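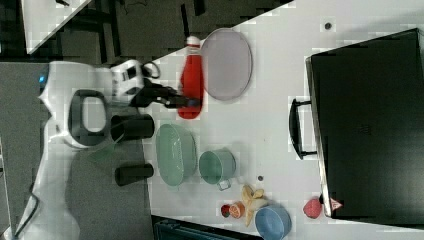
Notes on gripper swaps, December. The arm, the table and the props stayed the same. I changed the fingers and the controller settings, and Mesfin Kumsa ran the second controller from his laptop.

## Fingers

The stock Tondimau fingers are stiff and flat. They hold a box well and a round bottle badly. The Trirura set has a softer pad and closes 7 mm further, which matters on anything narrow. I logged 293 grasps across both sets. Most of the misses came from approach angle, so I stopped blaming the pads. A bottle inside a raised rim is still the worst case, as the fingertips have to clear the rim before they close.
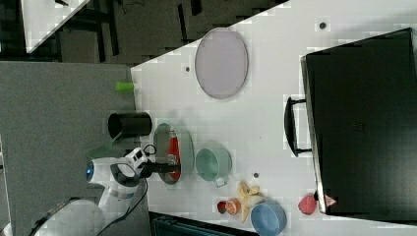
## Controller

The Le Goff controller is smoother at low speed. The Buvley one settles faster and lets me set the force limit per move. Mesfin prefers the first. I kept the second, mostly for its logs.

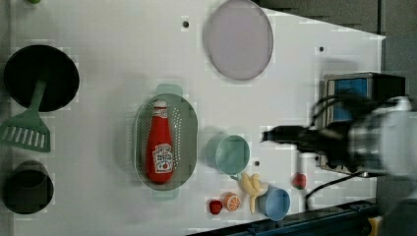

Camera placement took longer than either swap. A fixed overhead view gives cleaner object outlines, but it loses the fingertips whenever the wrist leans in. Fast moves are the other problem: the arm smears badly while the ketchup bottle in the colander stays sharp enough to read as a bottle. I'll try a shorter exposure and 32 more grasps before touching the finger pads again.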